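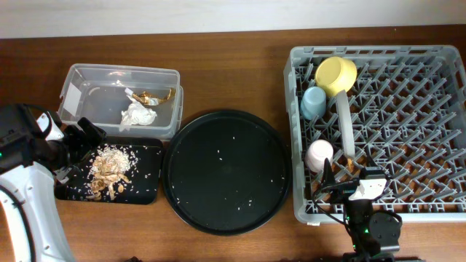 드룰렘사이드 공개 시연회, 아이 데리고 가도 될까요?

작성자: Aidan Keogh | 2021/07/11 | 조회 1000 | 댓글 4

다음 주에 드룰렘사이드에서 하는 로봇 공개 시연회에 가려고 합니다. 안내문에는 식탁 정리 작업을 한다고만 되어 있고 진행 시간이나 관람 방식은 안 나와 있네요. 초등학생 둘을 데리고 갈 예정입니다. 궁금한 점은 다음과 같습니다.

작업하는 걸 가까이서 볼 수 있나요? 예약 없이 가도 입장이 되나요? 그리고 끝나고 질문할 시간이 있는지도 알고 싶습니다. 큰애가 집게 부분이 어떻게 힘 조절을 하는지 물어보고 싶어 합니다. 지난 6월에 다녀오신 분 계시면 답변 부탁드립니다.

답변 1
작성자: Apolline Hamel

6월 행사에 갔었습니다. 팔 두 대가 나무 탁자 위에서 작업하는 시연이었습니다. 쟁반에는 음식 찌꺼기와 쌀알이 있고, 옆에 회색 식기 랙이 있어서 컵 같은 것을 다룹니다. 쌀알이 쟁반에 넓게 흩어져 있으니 아이들한테는 앞줄을 권합니다. 뒤에서는 쌀알이 거의 안 보입니다.

한 회에 7명씩 들어갔고 예약자가 먼저였습니다. 예약 없이 온 분들도 자리가 나면 들어갔는데 오전에는 꽤 기다리시더군요. 바닥에 그어진 선 안쪽으로는 못 들어갑니다. 선에서도 집게 움직임은 잘 보였습니다.

생각보다 느립니다. 컵 하나 잡는 데도 한참 걸리고, 잡으려다 다시 빼는 경우도 있었습니다. 저희 아이는 중간에 지루해했습니다. 질문은 회차 끝나고 담당자가 받아 줍니다. 집게 힘 조절은 다른 분도 물어봤는데 모터 전류 값을 본다고 짧게 답했습니다. 자세한 내용은 오후 발표 때 다룬다고 했습니다.

주차장은 500미터쯤 떨어져 있습니다. 건물 앞에는 못 댑니다.

답변 2
작성자: onine_77

예약하세요. 그냥 갔다가 못 봤음

답변 3
작성자: 비공개

저는 프뤼보(Pruvost) 쪽 행사만 가 봐서 드룰렘사이드는 잘 모릅니다. 거기는 아이들이 직접 조작해 보는 순서가 있었는데 여기도 그런지는 전화로 확인해 보세요. 사진 촬영은 됐고 플래시만 금지였습니다. 아이가 어리면 오후 발표는 빼고 시연만 보고 나오는 게 나을 것 같습니다. 발표는 어른도 좀 졸립니다.

질문자 댓글: 답변 감사합니다. 오후 회차로 예약했습니다. 주차 정보가 특히 도움이 됐어요.

공유 7

이 사이트는 서비스 개선을 위해 쿠키를 사용합니다. 계속 이용하시면 쿠키 사용에 동의하는 것으로 간주됩니다. 동의 | 설정 변경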